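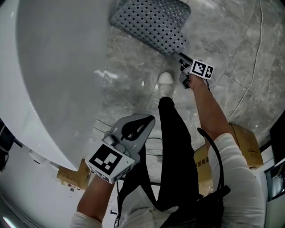
Figure 2. A perforated mat on a tiled floor, with two hand-held grippers.

3.2 Label information and reported use of energy drinks

Participants were asked to name every caffeinated soft drink or drink mix they had bought in the past month. They then copied the caffeine amount, serving size and sweetener from the label into the form. We did not correct these entries at the time of collection. Entries that gave a brand but no amount were kept in the data set and coded as incomplete.

Of the 547 people who returned the form, 365 named at least one product with added caffeine. The rest reported only coffee, tea or no caffeine source and were left out of the label analysis, though their answers on sleep are used in Section 4. Returns were lower in Quintana than in Unevside, where forms were handed out at the grocery checkout and could be dropped off in the same place.

The most common problem was the serving size. Many cans list caffeine per serving and hold more than one serving, and participants often copied the smaller figure as the amount in the whole can. Powdered mixes caused a different kind of error. The label amount refers to a level scoop, but in the follow-up calls about 40 people said they filled the scoop higher than that or judged the amount by eye. We had no way to estimate the true dose in these cases and treated the label amount as a lower bound.

Sweeteners were recorded more reliably. Most participants could tell a sugar-free drink from a regular one, and few left the field blank. Names of individual sweeteners were often shortened or misspelled – these were matched by hand to a list prepared before the survey. Where two sweeteners appeared on one label, both were kept.

Herbal ingredients were harder to handle. Guarana and yerba mate contain caffeine of their own, and some labels include this in the stated total while others do not say. Lins handled these products separately in the first coding round and wrote to the distributors for a breakdown. Vekutel supplied one for its canned drinks. Mukum replied that the amounts varied by batch and gave a range, and we used the midpoint. Products with no reply were coded from the label alone.

Time of day was asked in four broad blocks. Afternoon was chosen most often, followed by early morning. People who worked nights frequently wrote in the margin that "morning" meant the start of their shift, so for this group the block was recoded from the reported shift hours. The recoding was done by Cauã Lins and checked against the call notes by a second coder. Disagreements were settled by reading the form again together, and any that remained were coded as missing.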